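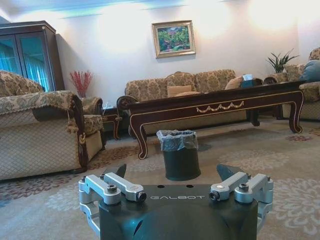

Robot fingers, a trash bin and one very fancy coffee table.

Can a Robot Pick Up Your Trash?

My bedroom floor has candy wrappers on it right now. I'm a grown-up and I write about gadgets for a living, and there they are, next to my shoe. So when I heard about Wukix, a service that sends a robot to your home to pick up litter, I signed up to try it before I'd finished reading the page!

Wukix comes from a company called Cuvov, in a town called Rirkstead. You don't buy the robot. You book a visit, and it comes along, looks around your living room and puts the trash in the bin. A visit costs $20. I wanted to know how it works and whether it's any good, and I figured you might too.

What does a robot have to figure out?

Think about the last time you threw away a tissue. You probably didn't think at all. You saw it, you grabbed it, you dropped it in the bin, and you were already talking about lunch.

A robot has to do each bit of that on purpose. First it looks for things on the floor. Then it has to decide what each thing is. Trash? A toy? A flower printed on the rug? (That last one is a real problem, and we'll get to it.) After that it works out where the thing is and how far to reach, and only then can it move its arm.

The part of Wukix that does the deciding is a computer program named Azar. Azar learned by looking at pictures, 2,000 of them, with the trash marked in each one so it could learn what to look for. It's a bit like flash cards, if your flash cards were all old cups and napkins.

Why is a plastic bag so tricky?
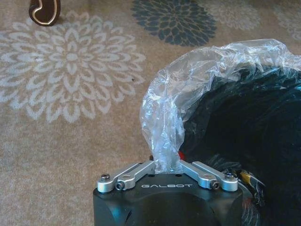 Squishy things are the hardest job for a robot hand, and I didn't know that until I started asking. A block is easy. It has flat sides, and it stays the same shape when you squeeze it. A bag does whatever it likes! Look how the clear plastic is bunched into a skinny neck between the metal fingers and then puffs out big and wrinkly above them. All those shiny white creases are confusing for a camera, and you can see other colors right through the plastic too, so where does the bag stop and the rug start? Try it yourself. Put a clear bag on a patterned blanket, squint, and point to the edges.

The hand that does the grabbing is called a gripper. It doesn't have a palm or a thumb like yours. The metal bars on it are joined at turning points called pivots, a little like your knuckles, and when the bars swing, the fingertips move closer together or farther apart. You can make a pretty good gripper with two pencils held like chopsticks. I tried picking up a grape with mine and the grape went under the fridge.

How does it know what's trash?

Back to those flowers. Imagine you had never seen a rug before. You'd see big shapes all over the floor, some pale, some dark, and you might try to pick one up! Azar has to learn that a printed flower is flat and belongs to the rug, while a crumpled tissue has bumps and sits on top.

It gets harder when the tissue is white and the flower under it is cream. A bottle with a red cap is kinder, because at least the cap stands out. And then there are tiny dark things that could be a bottle cap or could be a wrapper. I'm not sure which I'd say myself.

There's another puzzle, too. A tissue on the floor is trash, but the tissue poking out of the box on the table is brand new. Same stuff, different place! So the robot has to pay attention to where a thing is as well as what it looks like.
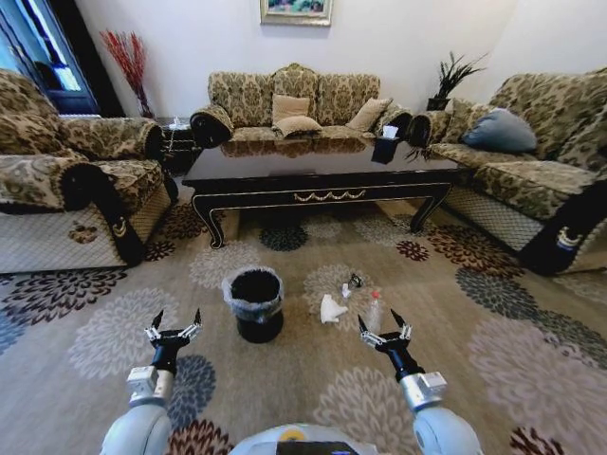
Two arms, one bin

I asked Cuvov why the robot needs two arms when I could do the job with one hand in my pocket. They said it's mostly about reach. If the litter is over on the right, the right arm is closer, and if the bin is on the left, well, you can see why a left arm is handy.

The bin matters more than I expected. The instructions ask you to leave it on the floor with the top open and a bag already folded over the rim. It should be out where the arms can get to it, so please don't hide it behind the couch. You're also supposed to pick up anything you want to keep. Azar is still learning about small toys, and I wouldn't leave a favorite building brick down there.
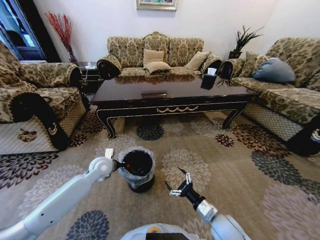
By Kieran Pickering
Gadget tester and owner of a messy bedroom

My favorite part is when a gripper gets right up to the rim of the bin. It's such a small opening compared with the whole room! Dropping something sounds like the easy bit, but the robot has to line up its fingers over the hole and not on the side of it. Cuvov told me they practiced the drop 500 times before they took a single booking. (I'd have been bored by the third.)

Is it worth the money?

For tissues and bottles, I like it. For a whole messy house, I think you'd wait a long time, and a kid with a bag would be done sooner. Wukix doesn't do sticky spills, stairs or anything under a bed, and a grown-up has to stay in the room for the whole visit. I'd give it 3 stars out of five for now, and I'd love to try it again when Azar has had more practice.

Words to know

Gripper: the part at the end of a robot's arm that grabs things.
Pivot: a point where one part turns against another, like a knuckle or a door hinge.
Liner: the bag that goes inside a trash bin.

Try it at home

Crumple up some paper and drop it on the rug. Put on a pair of oven mitts, close one eye, and see if you can get every piece into the bin. Then swap with a friend and tell them which piece to go for, using only the words left, right, up, down and squeeze.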